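Good practice for bin-picking cells (shared bench rules)

From the Dollen Workshop Wiki, an open reference for small automation labs. Last revised 11 November 2024.
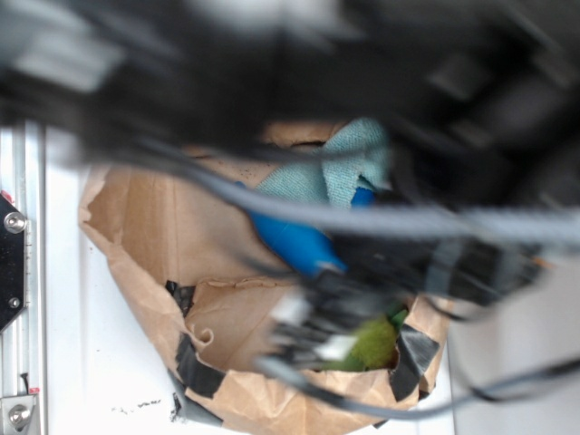 Overview

Bin picking is the job of getting an arm to reach into a container and bring out one thing at a time. In a factory the container is usually a rigid tote. On a bench like ours it's just as likely to be a brown paper bag patched with black tape, with a light blue cloth bunched up inside and something green and fuzzy tucked down the side. Bags are a lovely test (they sag, they crinkle, they hide things) and they're also where most of the house rules in this article came from.

I've kept this entry going since the Sugden rules were first written down, so it leans toward my own habits. Please edit it if yours are better!

Background

The big published safety standards for industrial robots cover the arm, the guarding and the stop circuits, and you should read whichever ones apply where you live before you read me. What they don't say much about is the grubby middle ground: how you pack a bag, where the cable goes, when a taped-up container has had its day. The Sugden rules fill in that part. They began as a sheet of 13 points stuck to a cupboard door, and a longer version called the Fleltberg supplement was added later for soft and deformable containers.

Speed near the container

Sugden sets two speeds. Free travel is whatever your risk assessment allows. Once the fingertips drop below the rim, the arm goes down to 70 millimetres a second and stays there until it's clear again. People grumble about this one, and I did too, but a finger that snags a paper edge at full travel speed will take the whole bag for a ride.

Cables

Loose loops are fine in open air and a nuisance near an opening. The rule is that no cable may be able to drop inside the rim at any pose in the program, so you jog the arm through its lowest and furthest reaches by hand first and watch what the slack does. Thick cables tend to behave themselves — it's the thin ones that wander. Clip them back to the arm or the frame, and leave enough slack for the wrist to turn.

Packing and repairs

The Fleltberg supplement is fussier here. Fabric counts as an entanglement risk, so it may go in folded or bunched but never with a free end hanging over the rim. Nothing breakable, nothing with a blade, nothing you'd be sad to see squashed.

Tape repairs are allowed on the rim and base. The tape has to lie flat, with no sticky side showing, because a gripper pad that picks up adhesive will hang on to everything afterwards and you'll spend an afternoon blaming the software. A split that runs more than 3 centimetres past its tape means the bag goes in the recycling.

Housekeeping

Wipe the bench at every container change. Crumbs and grit get onto the pads and into the joints of the fingers. Check the frame bolts and brackets while you've got the cloth in your hand, and do the proper torque check every 2,000 cycles.

Logging

Each run gets a line in the log with the container type, the contents and the reason for any stop. Our lot use Enov, a plain little logging program that's kind to people who hate forms, though a notebook is perfectly acceptable under the rules. "Snagged" and "dropped" are separate entries. They were lumped together until October and the older records are a bit muddled as a result, so take care if you're comparing.

Points still argued over

Whether the slow zone should start at the rim or a hand's width above it. I favour above, for paper at least, as the rim is rarely the same height all the way round. The current text says rim, and I've left it that way until there's agreement on the talk page.

See also: Soft container handling; Gripper pad cleaning; Cable dressing for small arms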